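Plarum Kumier Finger Set, Revision 3
Replacement fingers for the Kumier hand-held gripper
Dark green, ridged grip face, sold in matched pairs

In stock, ships from Stitville
Fits: all Kumier hand-held bodies with the two-screw finger mount
Does not fit: the older Coste body (see the adapter note further down)

Safety notice for owners of Revision 2 fingers

Please read this part first if you already own a Kumier. In August we stopped selling the Revision 2 fingers. A finger can work loose at its root while you squeeze the trigger, and under a hard squeeze it can snap at the rear screw hole and jump free. We have 11 confirmed reports. In one of them a piece of the finger hit the user on the knuckle and left a small cut. The others came down to ruined recordings, dropped parts and some very reasonable grumbling.

If you have Revision 2 fingers, stop using them and write to us for a free swap. You don't need a receipt. The revision number is molded into the back of each finger, on the flat that sits against the bracket, so you do have to take the finger off to read it.

What went wrong

We love this little gripper, and the fingers were the part we were proudest of, so this one stung. It was also a really interesting fault to chase, and plenty of you sent such good notes that we want to share what we found.

The first reports all sounded like a tracking problem. People said the opening width on screen no longer matched the real opening between the tips. You would close on a part, the reading would say closed, and the part would slide out. We spent far too long looking at the encoder. We changed the encoder cable, we changed the zeroing routine, we put out a firmware update that did nothing useful at all (sorry to everyone who installed it twice).

Heather Tipoki, who runs our test bench, finally put a paint mark across the joint between a finger and its bracket and then cycled the trigger. At almost 500 squeezes the two halves of the mark no longer lined up. The encoder had been right the whole time! The finger was turning on its own screws, a hair at a time, and the tip was toeing outward.

Once we knew where to look the rest came quickly. The rear screw hole in Revision 2 was a plain hole straight through the plastic. The screw head pressed right on the plastic, the plastic crept under that pressure, and the screw lost its clamp. From then on every squeeze rocked the finger on the front screw and worked the edge of the rear hole. The cracks start there. They begin on the underside where you can't see them, and they run toward the grip face.

People who retightened the screws often (a sensible thing to do, and our old manual told you to) made it worse, because each turn squashed the plastic a little more. That advice is gone from the manual now.

What changed in Revision 3

A metal sleeve is pressed into the rear screw hole. The screw clamps on the sleeve and the plastic no longer carries the load.

The root is thicker. You will feel this if you hold an old one and a new one together, they are noticeably chunkier where they meet the bracket.

There is now a small step that keys into the bracket, so the finger has something to push against besides its screws. If the finger doesn't sit flat, the step is not in its slot. Back the screws off and seat it again.

The ridged pad on the grip face is the same as before. We tried a few other patterns while we had the printer going and kept coming back to this one. It holds thin rims beautifully and we didn't want to touch it.

On the bench, Revision 3 has shown no movement at the paint mark in any run so far. The bench keeps running and we will put the news on this page if that changes, good or bad.

Fitting

Switch the body off and unplug it. Open the jaw all the way. Take out the old screws and throw them away, please don't reuse them, the new ones are a different length. Wipe the bracket face. Seat the step, start both screws by hand, then tighten the front one, then the rear. Stop when the screw stops. With the sleeve in place there is a clear hard stop and it's very satisfying.

Then run the zeroing routine. The new fingers are a touch wider at the root, so your old zero is wrong, and the reading will be off until you do this.

Fit both fingers as a pair. An old finger opposite a new one will meet off center and load the weak one.

Checking for drift

Anyone can do the paint mark test and we wish we had shipped it in the manual from day one. Use a fine paint pen. Draw one line across the joint on each side, let it dry, and look at it before each session. If the line has split, stop there. Don't tighten and carry on. Send us a photo of the joint and tell us which finger it was.

Keep your other hand out from between the fingers while the body has power. We used to say this only for the motorized version, but a finger that lets go under a spring load moves fast, and we would like you to keep your knuckles. Wear eye protection if you are squeezing hard on anything stiff.

Questions we get

Can I glue a cracked finger? No. The glue holds until you squeeze hard, and squeezing hard is when it matters.

My Revision 2 set has been fine for ages, do I have to swap? Yes please. Several of the cracked sets we got back looked perfect from above.

Will my old recordings still work? The camera view and the pose are fine. The opening width may have drifted, so check a stretch where you know the jaw was fully closed. If the reading there stays the same from start to finish, the data is good. If it wanders, we have a small script that fits a correction, and Heather is happy to walk you through it.

What about the Coste body? It has a narrower bracket with no slot for the step. The adapter plate for it is still being tested, and we won't sell it until it has been through the same number of cycles as the fingers.

Can I print my own? The file for the finger is on the download page, with the sleeve size marked. Print it lying on its side so the layers run along the length of the finger. Please don't leave the sleeve out. We know it looks like a fussy extra, and it's the whole fix.

In the box

One pair of fingers with sleeves fitted, 4 screws, a hex key, a printed fitting card.

Returning your old set

Put the old fingers in the bag that comes with the swap and send them back, cracked or not. We cut every one of them open at the rear hole and they have taught us a great deal. If you can, write down what you were gripping and how long you had been using them. Even a guess helps!

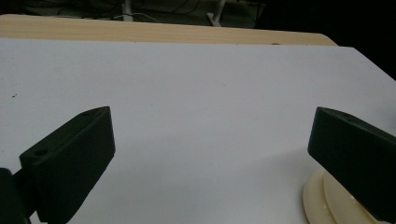

Swap sets go out from Stitville in the order the requests come in. Put the revision number in your message if you've been able to read it, and say whether you need the short or the long hex key, as the early bodies have a deeper recess around the rear screw.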